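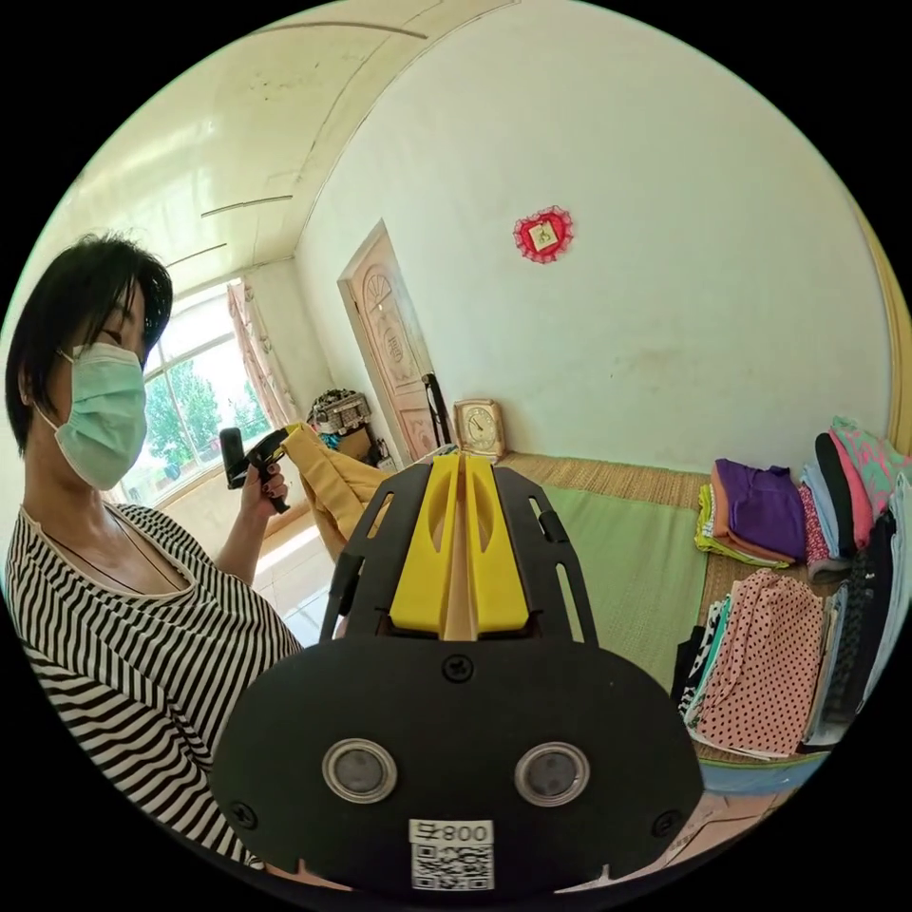 Tips for comparing hand-held grippers on laundry work

Use the same cloth for all tools. We tried the Cullach and the Prosow with one cotton towel, and later with a silk scarf, and the results should not be mixed.

Close the fingers slowly on thin fabric. With the Prosow I lost the corner 4 times in 15 when I squeezed fast.

Tighten the finger screws before each round. Junpei Ebihara puts a small paint mark on every screw head, so he sees if one has turned.

Clean the camera glass with a dry lens cloth. Kitchen paper leaves lint.

Switch off the ceiling lamp if the window gives enough light, and keep it the same for both tools. In June we work until four in the afternoon.

Write down each failed grasp at once. After lunch you will not remember which tool it was.

Long fingers are good for sleeves, short ones for socks. I still did not try the soft tips from Trusitz.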